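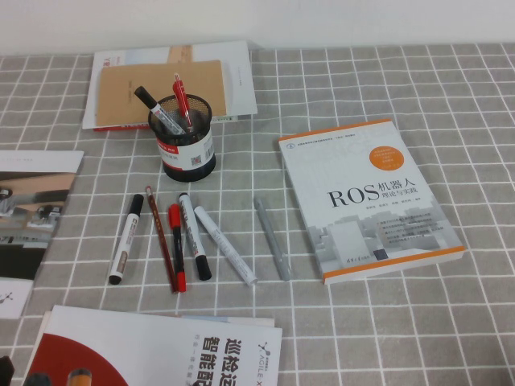
Fig. 1. Pens, markers, brochures and the ROS textbook on the grid cloth.

Courses > Automation at Work > Unit 2

I used to sort supplies at Grenholm, 149 kits a shift, so I'm biased — I think small jobs matter! Ask Bayu Tarigan what changed when the arms came in. He packs less now and spends his mornings fixing bad grips, same pay. Is that a promotion? Bring me your answer.

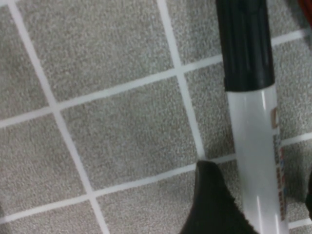

Fig. 2. Gripper finger right beside a white marker with a black cap.

Contact: Haziq Lumbantobing, Windham | Back to top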